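Caring for Unfinished and Oiled Wood Tabletops

Guidance for tenants and staff of Vistlow Residences

Many of the shared kitchens and study rooms managed by Vistlow Residences are furnished with light wood tables. The following procedure applies to tables with an oiled or unfinished top. Lacquered tables should be wiped with a damp cloth only and must not be sanded or oiled.

What you will need

Two lint-free cotton cloths
Mild dish soap
Sandpaper, 180 and 240 grit
Clear furniture oil
Disposable gloves

Sandpaper and oil may be borrowed from the supply room at the Clukevgate building, Room 143, until 6 p.m.

Step 1. Clean the surface

Remove everything from the table. Mix a small amount of dish soap into warm water, wring the cloth out well and wipe along the grain. Wipe again with clean water and dry the surface at once. Allow the table to stand overnight before sanding.

Step 2. Find the direction of the grain

Sanding across the grain leaves scratches that become darker and more visible once oil is applied. Look at the top under a low side light and follow the long lines from one end to the other. On some boards the lines curve, and the sanding stroke should follow the general direction of the curve as closely as possible.
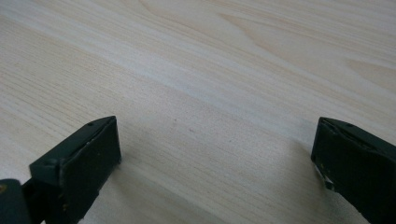
Step 3. Sand lightly

Begin with the 180 grit paper wrapped around a flat block. Use long, even strokes and light pressure. Do not work on a single stain for an extended time, as this produces a hollow in the surface. Repeat with the 240 grit paper, then remove all dust with a dry cloth.

Step 4. Apply the oil

Wear gloves and open a window. Pour a small amount of oil onto a cloth – never directly onto the table – and rub it in along the grain. Wait for the time stated on the container, then wipe off whatever has not been absorbed. Tables in the Votley study rooms usually require a second coat.

Disposal of used cloths

Cloths soaked in oil can catch fire without a flame or spark. Lay them flat outdoors to dry, away from anything that burns, or place them in the water-filled metal container in the supply room. They must not be left folded or put in kitchen bins.

Deep burns, loose joints and split boards should be reported to Mafalda Calado, Furnishings Office, extension 29.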